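Open day at the Trurico hall, 2019-05-18

The sorting table was the busiest stop. Its operator has worked with the hand since February and spent the day at the table. "People expect speed," she said. "I tell them to watch the fingers."

Cards go upright in narrow slots, and thin ones are the hardest to let go of cleanly.
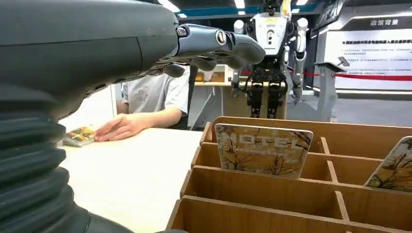
Stindeck wondered whether a simple suction cup would do the same job for less money. She had heard that before. "For flat cards, sure – but then I hand you a soft packet."

Packets get a box with eight cells and taller walls. "The walls hide things from the camera," she said.

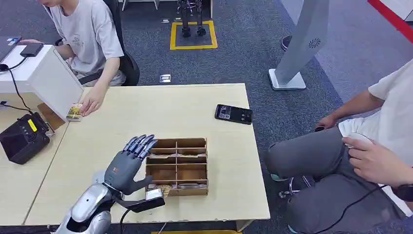
"So we go in from the top and keep the wrist straight. I'd like 3000 good runs before we change the grip again."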